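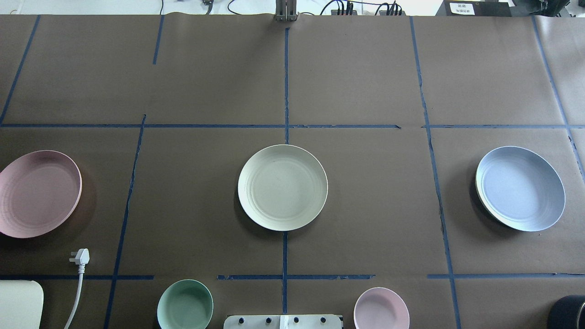 Paper, tape, three plates, two bowls. The table as the head camera gets it.

projects / Nalard / tabletop / README

# Nalard tabletop house rules, with some data attached

You came for the episodes and you will get them, but the rules go first. The first version of this file had them at the bottom, and we could tell from the submissions how far people had scrolled.

Nalard is a set of kitchen-object episodes recorded at the Flokuvdale bench. The release holds 73 episodes in 14 task folders. Another 20 were recorded and left out for breaking one or more of the rules below. Most of those were recorded by the people who wrote the rules.

Last edited: 2 October 2022

## What is in the folders

- `episodes/` - one folder per task, one subfolder per episode
- `notes/` - a plain text note for each episode, of wildly varying quality
- `rules/` - this file again, for people who only download part of things
- `rejected.txt` - the 20, with a rule number next to each

Each episode has a head view and a side view. They don't start on the same tick. Use the timestamps, and do not line the two up by eye, however good your eye is.

## Rules for the table

1. The paper covers the tabletop before anything else goes down. If it moves, stop and fix it. A wrinkle is a small hill as far as a plate is concerned.

2. Blue tape marks the cells. The lines are for people, so that two operators can agree on what "middle row, right" means. They are not a calibration target. Please stop filing issues about the lines being crooked. They are crooked.

3. Torn tape ends may stay if they lie flat. An end that sticks up gets pressed down or replaced between episodes, never during one.

4. An object may sit across a line. If it does, the note names both cells. "Sort of on the line" was used in 14 notes during May and is now retired as a unit of measurement.

5. Plates start right side up. Bowls too. One thing may start inside another only if the note says so, and says which is in which.

6. Loose plugs and cords on the paper count as objects. Either they are in the note or they are off the table.

7. Anything with a cord that takes part in a task, the toaster included, stays unplugged. We have no task that needs hot bread and we are not taking requests.
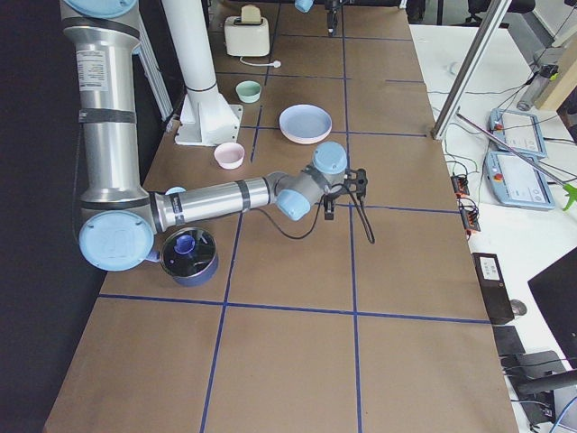 ## Rules for people

8. Know where the emergency stop is before you touch anything else. "Near the other pendant" does not count as knowing.

9. Hands stay off the paper while an arm is enabled. Nudging a bowl a tiny bit to help is how nine of the rejected episodes came to be rejected, and the only reason it wasn't worse is that the arm was slow that day.

10. Watch the gripper cable. It hangs in a loop, and a loop will find a bowl sooner or later. If it drags something, keep the episode and write `cable` in the note. Failures are data. Unlabeled failures are a nuisance.

11. Two arms means two work areas. Agree on who goes first, out loud, even if you are the only person there.

12. The side desk is for pendants and whatever else has landed on it. A pendant with things lying on top of it is slower to grab, so clear it before you enable. This rule has been in every version of this document and continues to be optimistic.

## Labels

Use the object names in `rules/names.txt`. Color first, then the thing: `green_bowl`, `pink_bowl`, `blue_plate`. The blue plate has been called gray, lavender and "the cold one." It is `blue_plate`. If you disagree, your disagreement can go in the note, where it will be kept forever and never read.

Success is marked by a second person who did not run the episode. Of the 73 released, 51 are marked success. We could get that number up by being more generous, and we'd rather you didn't either if you build on this.

## Known problems

- Cell names changed once, in May. Older notes were converted with the Mathebula script, which handles everything except typos.
- The head view loses objects at the near side of the table. If a bowl seems to be missing, check the side view before you write to us.
- Notes from the early folders mix inches and centimeters. A cup nine inches across is a conversion error.

## Using it

Free for research and teaching under the Heltonier terms in `LICENSE`. If you record your own episodes and call them Nalard-compatible, follow rules 1 through 12. If you follow only some of them, list which ones in your own README, toward the top.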